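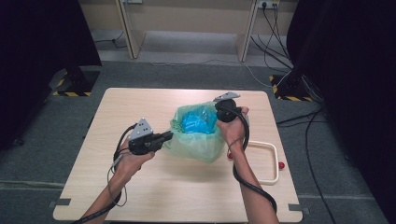

At the table, both hands busy.

Bench Assistants Wanted — Lamp and Clock Repair, Celtgate

Drimidness Repairs is hiring two part-time bench assistants for the Celtgate shop. Start as soon as you can. Summer backlog is already bad and we have 61 lamps on the shelf with tickets on them, plus the clocks.

The work: rewiring table and floor lamps, swapping sockets and plugs, cleaning brass, re-gluing felt, fitting shades. Clock side is mostly cases and hands for now, movements go to Gilmar Godoy and stay with him until he says you're ready. Some counter time too. Answering the phone, writing tickets so other people can read them (please).

Hours: Tuesday to Friday, 9 to 2. One Saturday a month, paid the same. No evenings.

Pay: hourly, every two weeks. Rate depends on what you've done before — ask when you call, we'll tell you straight out. Raise after the trial period if we keep you on. Trial is 202 hours on the bench, works out to roughly 9 weeks at the normal schedule if you don't miss much.

What we need
- steady hands and decent close-up vision, glasses fine
- can solder, or willing to practise on scrap till it looks right
- able to lift a floor lamp with a marble base up one flight
- ok with dust, old varnish smell, radio on
- you do NOT need a certificate. Wiring gets checked and signed off by Saeed Alipour before it leaves the shop, every piece, no exceptions

Nice to have: driver's license (pickups in Karkeneck every other week), some Spanish or Portuguese, any experiance with stained glass. We turned away a lot of glass shades in May and would like to stop doing that.

Tools are supplied. Bring your own apron and closed shoes. Parking behind the building, bus stops out front. Lunch is 30 minutes, theres a microwave and a fridge.

To apply: call or come by the counter before Thursday, June 6, 2024. Bring one thing you fixed, or a photo of it. Doesn't have to be a lamp. Toaster, chair, whatever. No resume needed but we'll read it if you have one. Ask for Saeed, Gilmar if he's out. Short bench test same day if we're not slammed — strip a cord, tie the knot, wire a socket.

If you applied last year at the old Lumbao counter, apply again, those papers got lost in the move.

© 2024 Drimidness Repairs, Celtgate | Contact us | Back to top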